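Notebook, August 2019
Clause tagging for the Clesen legal services bundle

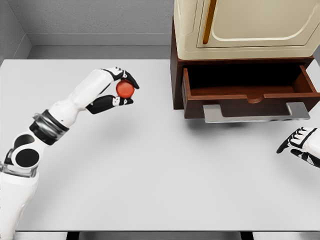 Render: hand holding red ball over white tabletop.

Carried on with the member helpline letters. Bundle 2811 is now split into engagement letters, fee notices and closing letters. The Carretero export still puts the complaints paragraph in the footer on older engagement letters, so the tagger misses it. Moved the footer text into the body before parsing and reran on 100 letters. 12 remain untagged. Read all of them: most refer to "our procedure" without using the word complaint, and the rest are two-page letters with page two missing from the export.

Fee notices are easier. The Bulitent template has kept the same headings since February. Only snag is the success fee line, which is sometimes a percentage and sometimes a sum. Storing both as text for now. Do not convert until the fee field is agreed with Zesow.

Conflict check list: over 1000 party names, no agreed format. Surname first in the union sheets, forename first in ours. Matching on surname and postcode gives too many hits for families at one address. Adding date of birth where held.

Client names to be masked before anything goes on the shared drive. The script does this for the body text but not for file names.

To do:
- file name masking
- ask Carretero for the missing second pages
- add "our procedure" to the tag list, rerun
- closing letters not started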